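Hallside evening classes return with 20 courses and a warmer building

2024-01-24
Community news

Anyone who has walked past the old school in Hallside after dark this month will have noticed that the lights are on again, and a very cheerful sight it is too. The evening classes are back after the long break for repairs, and the new programme is the fullest the centre has put out for years, with 20 courses on offer between now and the spring holidays.

The building closed in December when the boiler finally gave up, having been coaxed through one winter after another, and for a while there were worries that the whole season might have to be called off. Instead the work was finished with a few days to spare, and the first people through the door were greeted by warm radiators, a freshly painted hallway and (most importantly, some would say) a tea urn that no longer drips on the lino.

Languages remain the biggest draw. Beginners' Spanish filled up within hours of booking opening and a second group has been added to take those on the waiting list. There is Italian for people who have done a bit before, a conversation group in French, and for the first time a gentle introduction to Norwegian, which has already attracted a lively mix of would-be hikers, knitters and one couple who simply enjoy the crime dramas.

On the craft side, the pottery room has had its shelves rebuilt and can take larger pieces than before. Upholstery carries on as it always has, with the usual plea that people measure their chairs before bringing them up the stairs. Bookbinding, curtain making and watercolours all have a few places left, and the lino printing course is taking names for a second run after Easter.

The practical and technical classes have grown as well. Bicycle repair is back, along with basic household plumbing, simple electronics, and a ten-week introduction to how things are made and moved in modern workshops.

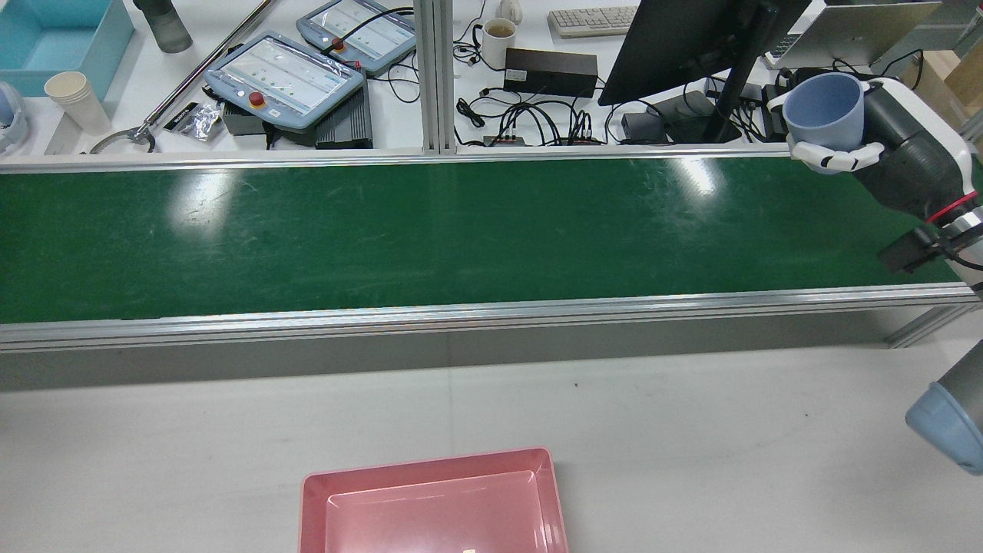
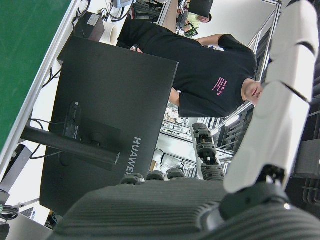
Fees have been held at last year's level, and the full price for a ten-week course is still £89, with a lower rate for students, pensioners and anyone receiving benefits. Materials are included for watercolours and lino printing but not for pottery, where clay is charged by the bag. The office is happy to split the cost over three payments, and would much prefer to be asked about this than to see someone go without a class they had set their heart on.

A good part of the money for the new boiler came from local people. The autumn appeal raised £3492 through a sponsored walk along the canal, two quiz nights and a cake stall that sold out before lunch, and the Halvorsen bakery on the high street gave a share of its takings from the mince pies as well. The centre has asked us to pass on its thanks to everyone who gave or baked or walked, including the party who took the wrong turning at the lock and ended up covering nearly twice the distance.

Getting there is a little easier than it used to be. The Clurnen bus now stops outside the gates until the last class has finished, so those coming in from the villages no longer have to slip out before the end or stand waiting by the roundabout. Parking is still tight, especially on choir nights, and drivers are asked to leave the spaces nearest the door for people who find walking difficult. Bicycles can be left in the covered yard at the back, which is locked once classes begin – ring the bell if you need to leave early.

Printed programmes have gone out to 900 homes in Hallside and the streets nearby, and there are more at the library, the health centre and Jement Hardware. If yours has not arrived, or has already been used to light the fire, the office can post another one.

Booking is open now, in person or by telephone, and most courses will take newcomers up to the third week. First-timers who aren't sure what they would like can come along to the open evening at the end of the month, when tutors will be in their rooms from six until half past eight and the café will be serving soup. Children are welcome at the open evening as long as they come with an adult, and the pottery room will have some clay set aside for them to have a go with.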